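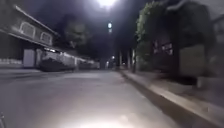 2019-08-29

The boat is back on her mooring at Dellside, two weeks later than I wanted and with most of the June list crossed off. She's a 26-foot sloop called Flindis, for anyone new, and I've owned her for 8 years.

The big job was the rudder. It had been weeping rusty water out of the bottom seam every time she was hauled, and I'd been filling the seam with epoxy each spring and calling it done. Gert Van Wyk drilled two holes in it the day she came out and got most of a coffee can of brown water. So that was the end of that. We dropped the rudder, cut one side of the skin off, and found the foam soaked up to the second tang. The tangs themselves were in better shape than I deserved. Gert welded a new gusset onto the lower one, we dug out the bad foam, poured new, and glassed the skin back on with three layers of biaxial. Fairing it took me longer than everything else put together.

The bill from the yard was $800 for the haul, the stands and the launch. I had set aside $2,000 for the whole project and came in a little under, mostly because Gert wouldn't charge me for the welding. I gave him my old storm jib, which fits his boat better than it ever fit mine.

Other things that got done:

- New lower rudder bearing (the old one had enough slop that you could hear it at anchor)
- Both cockpit drain hoses and their clamps
- Bottom paint, two coats, three at the waterline
- Masthead light rewired with a proper drip loop

Things that did not get done: the port window still leaks, and the head door still sticks. The window needs to come out completely and I wasn't going to start on it in August.

We launched on a Saturday and Marietjie Tshabalala came along for the first sail, out past Erkness Point and back. Wind was southwest at 12 or so, with some chop against the ebb. The helm is lighter. I had gotten used to a dull sort of feel in the tiller and put it down to an old boat with a long keel, but a good part of it was the bearing. She also tacks a little quicker, though Marietjie says I'm imagining that part. We put in one reef on the way home and she balanced well enough that I could let go of the tiller and eat a sandwich.

The engine ran fine going out and wouldn't start coming back. I sailed up to the mooring, missed it, went around and got it on the second try. It was the fuel shutoff, which I had bumped while stowing the spare anchor. I've put a piece of plywood in front of it now.

Next up is the fall series. Marthinus Cele is short a hand on Ilie for the first 2 races, so I'll be on his boat for those and on my own after that, with Marietjie on the foredeck and anyone else who wants to come. The mainsail has to go to the sail loft before then to get the second batten pocket restitched. If you borrowed my long sail bag at the spring haul, the blue one with the broken zipper, I need it back by next weekend.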